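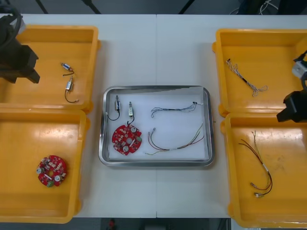 The sorting bench: solenoids, circuit boards and wire harnesses, with an arm on each side.

Call for participants: Oseck Student Robotics Project, July build

Posted Mar 28, 2021

We are looking for new people to join the student sorting project at Oseck, and we would love to hear from you even if you have never touched a robot arm before!

The task is easy to say and surprisingly hard to do. Small electrical parts arrive mixed together on a steel tray, and two arms have to pick them out and put each one in the right bin: solenoids in one, round circuit boards in another, wire harnesses in the remaining two. Rigid parts are a good place to start. Harnesses are where the fun begins — they bend, they tangle, they hook on to whatever is next to them, and a grip that was fine on one try can be hopeless on the next.

Last year's group recorded 1551 picks and wrote up nearly all of them, good and bad. You will have the whole log to work from, along with the code and a long list of things we never got round to trying (getting both arms to share one long harness is top of mine).

What you would be doing

You will work in small teams on one part of the problem: gripping, planning how the arms move without getting in each other's way, telling the parts apart, or testing. Teams swap over halfway through, so you won't be stuck writing test sheets for the whole of July. We finish with a friendly contest against the clubs from Sullby and Zelska, using the same kinds of parts and the same time limit for all three.

Who can apply

Any student aged 16 or over at Oseck or one of our partner colleges. A bit of Python is handy, but we also need people who like wiring, drawing, making brackets or keeping good notes. There are 26 places. We ask for 45 hours in all, spread over the month, and most sessions are in the afternoon.

What it costs

Taking part is free. Lunch is provided on full days, and the Tiwari Fund will pay bus or train fares for anyone who asks. Please do ask — it's one line on the form.

How to apply

Send us half a page on something you have made, mended or taken apart, and tell us which bit of the project you fancy most. It doesn't have to be clever or finished. Forms are at the Oseck workshop desk, Room 41, and you can hand yours in there or post it through the door if we're busy with the arms. We reply to everyone.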